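Naltix Automation Office
October 14, 2019

1/ The Automation Office has completed its equipment plan for the coming budget year. This thread sets out what we intend to buy, what we will put off, and how departments may respond.

2/ The largest item is the purchase of 3 mobile robots for the Toledo warehouse. They will carry totes between receiving and the packing lines. Delivery is planned for March.

3/ Two suppliers submitted final bids. Tundlow was selected on service terms. Its unit price was slightly higher, but the contract includes on-site repair and a spare battery for each robot.

4/ Departments have asked why the plan sets aside money for items other than the robots. In last year's pilot at Cisham, the purchase request covered the vehicles alone. Network equipment, floor marking and staff training were paid for later from the maintenance budget.

5/ We do not wish to repeat that. Olga Paredes has prepared a single cost sheet for Toledo that lists every supporting item next to the robots. Training is budgeted at 242 staff hours. Cabling and small network parts are capped at $3,068.

6/ Fleet software will run on our own hardware on site. Unai Arrieta is responsible for the rack, the switch and the server, and for confirming that spare bays remain for a second unit if the fleet grows.

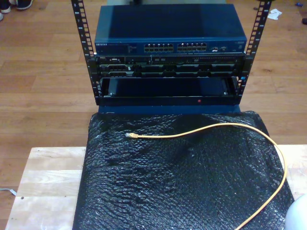 7/ Managers should also allow for yearly costs. Software licenses renew every year, and wheels and batteries are treated as consumables. Up to $2,000 may be moved between these lines without a new request. Larger changes go to Patricio Palacios for approval.

8/ The robot arm requested for the returns area has been deferred. Vega Vidal will review the request once the floor layout is final.

9/ Written comments on the plan may be sent to Abilio Prieto through the usual budget mailbox. Please include your cost center number and the line of the sheet to which your comment refers.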